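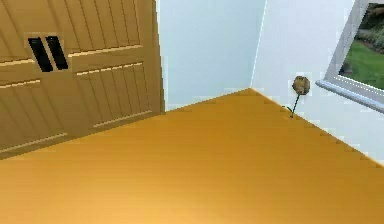 Recording in Kilier starts with the room, so set the room up before you load the arm. Open the room list, pick a layout and let it load fully before you move any view. Each view in a layout is saved on its own, and each needs checking on its own. A view that takes in the cabinet door, the bare corner and the edge of the window has no part of the arm in it, but it still tells the learning system where the walls and floor are. Keep such views in the set unless your task sheet says to leave them out.

## 4.2 Checking the views

1. Open **Views** and select the first one in the list.
2. Check that the floor and at least one wall can be seen.
3. Look along the slanting edges. Small steps along the line between floor and wall are normal at the draft setting and do not need to be reported.
4. Press **Next view** and repeat until you reach the end of the list.
5. Press **Lock views**. The views cannot be moved again until the session is closed.

**Note:** If you change a view after the first example has been saved, start a new session. Do not mix examples from before and after the change in one folder.

## 4.3 Loading the arm and the table objects

1. Select **Load arm** and choose the Sollar profile. Wait for the joint list to turn from grey to black.
2. Select **Scatter objects**. Kilier places the objects from your object list on the table, and some may also go on the floor.
3. Check the table from at least two views. Objects may lie close to the edge or partly over it. Leave them there unless they fall when you press **Settle**.
4. Write the layout number in the session sheet, for example 105.

**Caution:** Do not drag an object while the arm is moving. The arm will try to follow its last target and may pass through the table top. If this happens, press **Stop**, then **Reset layout**, and delete the example.

A layout is ready when every object is still and the arm reports no contact. The order of the objects does not matter, and neither does their distance from each other, provided the gripper can get to the one named in the task.

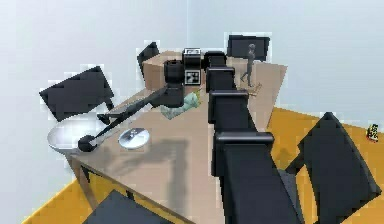
If the arm reports contact before you have moved it, go back to step 2 and scatter again. Three failed scatters in a row usually mean that the object list is too long for the table. Take out the largest item and try once more.

## 4.4 Recording an example

1. Read the task line at the top of the window. It names one object and one place.
2. Press **Record**. The counter starts at 325 and runs down to zero. This is the number of steps allowed for one example.
3. Bring the gripper over the object slowly. Stop above it before going down.
4. Close the gripper and wait for the contact light.
5. Lift, move to the named place, lower and open.
6. Move the gripper clear of the object and hold still until the counter shows a tick.
7. Press **Keep** or **Discard**.

Keep an example if the object ends up in the named place, even if your path was not the shortest. Small corrections on the way are useful to the learning system. Discard it if you picked up the wrong object, dropped the right one off the table, or ran out of steps.

**Note:** Do not pause in the middle of a movement to read the screen. Long pauses are saved as part of the example and the system will learn to pause as well.

**Caution:** Pressing **Discard** twice removes the example before it as well. There is no undo.

## 4.5 Room-only pictures

Each session also needs a set of pictures with the arm unloaded. These are used to teach the system what belongs to the room.

1. Select **Unload arm**. Leave the objects where they are.
2. Press **Sweep**. Kilier takes 255 pictures from the saved views and from points between them.
3. Open the strip at the bottom of the window and look through it. Delete any picture that is all floor or all wall.
4. Keep pictures where furniture runs out of view or where objects are small and far off. A chair, a table corner and a few items are enough. 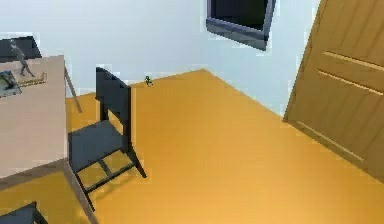 5. Press **Save sweep**. The button stays grey until every picture in the strip has been opened once.

## 4.6 Closing the session

1. Check that the number of kept examples matches the session sheet.
2. Select **Export** and choose the Ostrowski format. The Keltitz format is still in the list for old projects and does not store the sweep.
3. Wait for the message **Export finished** before you close the window.

If the export stops part way, delete the unfinished folder and run it again. The examples themselves are not affected.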